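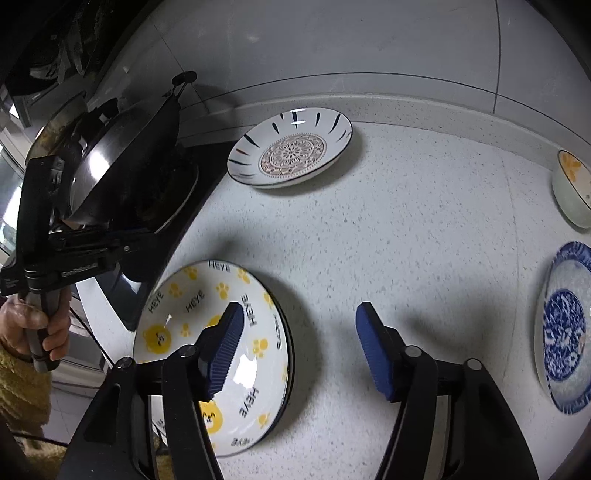 4.2 Comparing the two pad sets in a real kitchen

Going into this part of the study I was fairly sure the softer pads would win, and I'd said so to Adebayo Okafor more than once. We had two sets for the same hand-held gripper: the Markar pads, which are soft and grip well on almost anything, and the stiffer Ackroyd pads with deeper ribs. On the bench at Falham they came out nearly even, so I wanted dishes that people eat from. A stack of round plates like the one under the left jaw in Figure 4, with its yellow bears and paw prints, is a nasty test, as the glaze is glossy and there's very little edge to get a pad behind. We ran 227 grasps in all, split over 8 pieces of tableware, with a rest of 30 seconds between blocks so our hands didn't get tired and sloppy.

Bowls were easier than I'd expected. With one finger inside and one outside, both pad sets held on well, and the operator could tip the bowl without squeezing any harder. The Markar pads did feel nicer here – you can sense the contact sooner through the trigger – but that's my impression and I can't put a number on it.
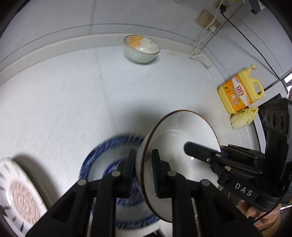

The trouble started when we asked for more than one dish at a time. Soft pads give a little under load, and with two pieces between the jaws that give adds up, so the inner piece starts to creep. Bláthnaid Lynch noticed it first while going through the Camix logs, where the jaw opening kept drifting after the trigger was already fully pulled. The Ackroyd pads drifted too, only much less.

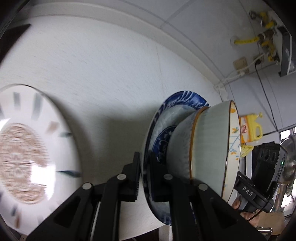 I'd pick the stiffer set for nested dishes and wouldn't lose sleep over the choice for single bowls. One warning, though: both of us who ran the grasps had used the Ackroyd pads for weeks before this, and practice could explain part of the gap. We also didn't weigh the dishes one by one, so I can't say yet how the drift changes with load.

Figure 4. Hand-held gripper with its jaws open, the left one over a stack of printed plates.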